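# Teaching by Hand: Project Kudeo, Final Report

Submitted January 30, 2026

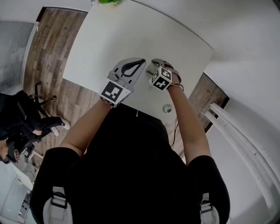 Our project asked how many demonstrations a robot needs before it can clear a table without embarrassing its makers. We had planned to steer the arm by remote control, and spent most of August finding out how slowly three adults can move a cup. So we switched to hand-held grippers, one in each hand, with a white cube of black square markers on each so the tracking software knows where the hands are. The shoulder straps take some getting used to, as does the cable along the right forearm, which has opinions about reaching.

## Results

We recorded 60 demonstrations and kept 51. The other nine were lost when a cube turned away from the camera – usually at the moment of grasping, naturally.

Training took 2 nights on the Plotirex machine. The robot now copies our reach rather well, including the small hesitation before each grasp. We had hoped it would learn the task and leave the nerves to us.

## Next time

- Practise before recording.
- Agree what "cleared" means. We had two definitions and the robot learned both.
- Repeat the trials at Skovisby, on a darker table.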